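Garra que não fecha

Na quarta-feira perdemos a tarde no café por causa da garra manual. Das 80 tentativas previstas, a partir da terceira o dedo direito deixou de acompanhar o esquerdo. O registo marcava erro 411, que no manual da Stiten aparece só como "desvio de curso".

Desmontei as duas placas e não vi folga. O Ottar Öberg desconfiou do cabo do encoder — e tinha razão, o conector estava mal encaixado.

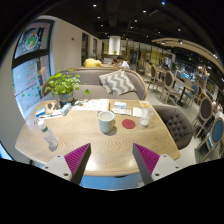
Voltámos a calibrar e o erro não reapareceu, mas deitei fora os dados todos dessa tarde. Falta pedir um cabo novo à Nenovano e prender o conector com uma abraçadeira.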